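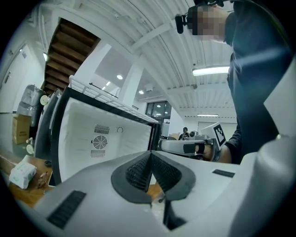

ok quick thread on the county commission runoff bc my phone is dead at 11 percent and i keep getting asked

Rhona Dalgleish finished first in the primary, 483 votes in Penell township. Rizwan Marikar second with 366. Nobody hit fifty percent countywide so we go again in April

the gap looks big. Not that big. Fathima Gunawardena was third and her voters are mostly east side, renters, younger, and she has NOT endorsed

called her office twice. "No announcement at this time." ok

Marikar was at the Braka Road forum last night talking almost only about the bus cuts. Smart imo, that was her whole campaign 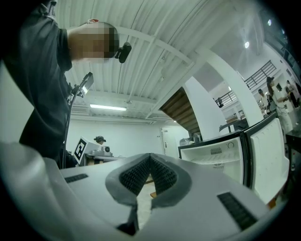 Dalgleish skipped it. Second forum she's missed. Her people say scheduling conflict, wouldn't say with what

she does have the sherriff's deputies union and both township supervisors. That's a real turnout operation, runoffs are low turnout, you do the math

also the Talard precinct. 18 provisional ballots still not resolved there. Won't change who's in the runoff but the clerk said they'd be done by 21/02/2018 and they weren't

Dilani Majumder (ran the east side for Gunawardena) told me she's voting Marikar "but not knocking doors for him." make of that what you will

registration question, three of you asked: if you were registered for the primary you're fine. You do not need to re-register. If you moved, call the clerk

mail ballot requests are a seperate form this time, the primary one doesn't carry over. Check yours

will post the new finance reports when they're up. Dalgleish's last one was filed late so who knows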